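Werkstattbuch, Halle Clukix
22. Juni

Weiter mit dem Bettplatz. Für alle, die den Eintrag vom Mai nicht gelesen haben: Clikudari ist unser Projekt zum Zusammenlegen von Kleidung und zum Aufräumen auf weichem Untergrund, und der Kunde dahinter heißt Bettencourt, also Pensionen und kleine Hotels. Die wollen wissen, was am Ende beim Zimmerservice an Handarbeit übrig bleibt. Ich will inzwischen vor allem wissen, was bei uns übrig bleibt, denn die Arbeit in der Halle sieht ziemlich anders aus als noch im Frühjahr.

Früher habe ich am Schreibtisch gesessen und Bahnen programmiert. Jetzt stehe ich am Bett und falte mit dem Handgreifer in der Hand blauen Stoff. Einmal, noch einmal, wieder auseinander, schief hinwerfen, von vorn. Ziel für diese Runde sind 300 saubere Durchgänge, bis Ende der Phase 1000. Stand heute Mittag: 268. Ich hätte nie gedacht, dass ich mal so genau über den Unterschied zwischen »zerknüllt« und »richtig zerknüllt« nachdenke!

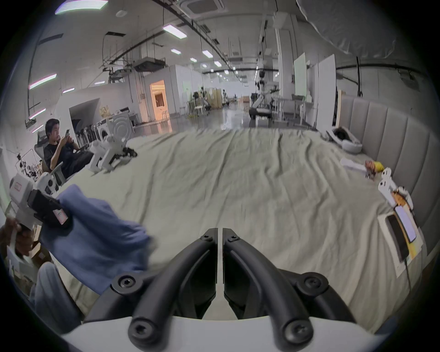 Was mir beim Arbeiten zu zweit auffällt: Man redet viel weniger. Am Anfang haben wir uns noch jeden Griff zugerufen (»ich nehm die linke Ecke!«), inzwischen läuft das stumm, und nach einer Weile merkt man, dass man seit einer halben Stunde kein Wort gesagt hat. Manche finden das angenehm. Mir fehlt das Gequatsche ein bisschen. Vorschlag: wieder feste Wechsel, alle 90 Minuten, und wer Pause hat, hat wirklich Pause und wird nicht zum Etikettieren geholt. Sitzen, aufs Handy gucken, fertig.

Handgelenk: rechts merke ich es am Abend deutlich, links gar nicht. Der Griff ist für große Hände gebaut, das habe ich schon mal geschrieben, und ich schreibe es wieder. Grestetti hat angeblich schmalere Griffschalen, ich frage da nach. Bis dahin den Daumen nicht durchdrücken, sondern anlegen, das hilft etwas.

Noch zum Stoff. Was mit der Hand völlig selbstverständlich ist, nämlich dass man eine Lage von zweien abhebt, kostet mit zwei Fingern aus Kunststoffgefühl (ja, so nenne ich das) unglaublich viel Geduld. Ich greife oft zu tief und habe dann das Laken mit dabei. Besser geht es so: flach ansetzen, ein kleines Stück schieben, bis sich eine Falte aufstellt, dann erst schließen. Bitte alle so machen, sonst lernt das Modell von jedem von uns eine andere Marotte. Meine kennt es vermutlich schon.

Heute früh dann die Diskussion beim Kaffee, ob wir uns hier gerade selbst abschaffen. Ich glaube das nicht, aber weggewischt gehört die Frage auch nicht. Die Leute bei Bettencourt, die beim Termin im Mai dabei waren, haben sie ja genauso gestellt, nur mit mehr Sorge im Gesicht. Eine Kollegin vom Zimmerservice meinte damals, das Beziehen dürfe ihr gern jemand abnehmen, vom Rücken her, aber das Nachschauen, ob das Zimmer stimmt, das wolle sie behalten. Den Satz habe ich mir gemerkt. Ich fände es gut, wenn er in die Projektbeschreibung käme, und zwar vorne und nicht im Anhang.

Bei uns selbst verschiebt es sich jedenfalls so: weniger Code, mehr Hände, mehr Sortieren. Die Entscheidung, ob ein Durchgang gut war, trifft weiter ein Mensch, und da sind wir uns erstaunlich oft uneinig – ich bin strenger als die meisten, was Ecken angeht. Wir brauchen eine gemeinsame Liste, was als sauber gilt. Ich fange eine an und hänge sie ans Whiteboard, bitte ergänzen und nicht einfach durchstreichen.

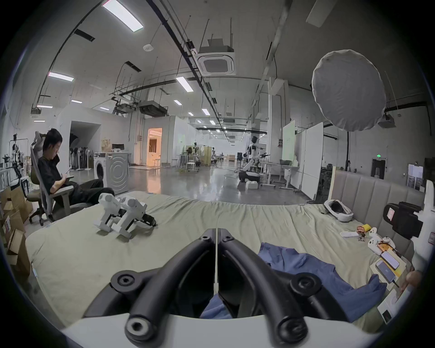 Offen für die nächste Schicht

Restliche Durchgänge bis 300, blauer Stoff, flach ansetzen.
Kleinkram auf dem Bett zwischendurch umlegen, damit nicht immer alles an derselben Stelle liegt.
Wechselzeiten eintragen, auch wenn es nervt.
Grestetti wegen der Griffschalen anschreiben (mache ich).
Liste »Was gilt als sauber« lesen und was dazuschreiben!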